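Censka Garden Help – Miniature and Fairy Gardens

Sealing a resin cottage for outdoor use

Posted by Yi-an Cha, 18 Apr 2018

I would like to request guidance on the care of a painted resin cottage, purchased from the Gironholm range, which is to be placed in a raised bed in partial shade. The leaflet states that the piece is suitable for outdoor display but does not say whether a sealant should be applied first. The bed is watered by hand, and winters in this area are wet, with frequent frost.

I should also be grateful for advice on the base. The cottage stands directly on potting soil at present and has begun to lean toward the path. 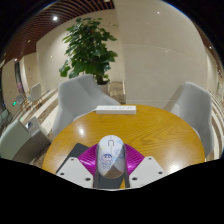 The planting consists of creeping thyme and two small sedums. I would prefer a product that will not harm either of them if it runs off in the rain.

Cimer Nursery Desk

Thank you for your inquiry. A clear acrylic sealant intended for exterior use is suitable for most painted resin. Please remove the cottage from the bed, wash it with mild soap, and allow it to dry fully. Apply two thin coats, with the drying time shown on the can between them. Once cured, the coating should present no difficulty for thyme or sedum, but spraying must not be carried out near the plants.

With regard to the lean, we recommend lifting the soil beneath the cottage and setting a flat paving tile on 40 mm of compacted gravel. The tile may be hidden with moss or fine grit – either will drain well. A second coat of sealant on the underside is advisable, as moisture collects there.

Ham

Mine has been outside since June with no sealer and the paint is fine except on the chimney. I bring it indoors when frost is forecast.

M. at Gironholm Road Allotments

I agree with the tile. Please check first that the cottage is not hollow underneath. If it is, leave a small gap at the back so that water can escape before it freezes.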